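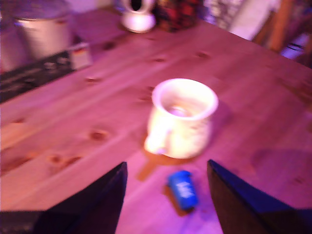
Viorica Pîrvu had the doors open by nine on Tuesday, and the first visitors from Bernley were already waiting on the steps. She runs the handling group at Jaltidus, which holds an open day at its Grerwood workshop every February.

"People expect a factory," she said. "They come in and find a kitchen table, and then they stay longer than they planned."

Pîrvu trained as a toolmaker and spent 6 years repairing packing lines before she moved to research. Her group works on picking up ordinary household things. She said mugs are still harder than most visitors think.

"A handle can point anywhere. You and I don't think about it. The arm has to, every time."

Visitors could ask for a turn at the controls, and 39 of them put their names down. Each got three minutes. Pîrvu said children usually do better than engineers in the first minute, and the engineers catch up in the second.

I asked her how much practice the arm gets on a normal day. She checked a notebook and said the group had logged 1733 attempts since the last open day with the software they call Bucur. She would not give me a success rate.

"It depends on what you put in front of it. If I give you one number, you'll print it, and next year somebody will ask me why it went down."

She does not expect to see one in her own home soon. "Too slow for me. I'd be standing there telling it to hurry up."

The last group left at half past four. Pîrvu was already taking down the signs.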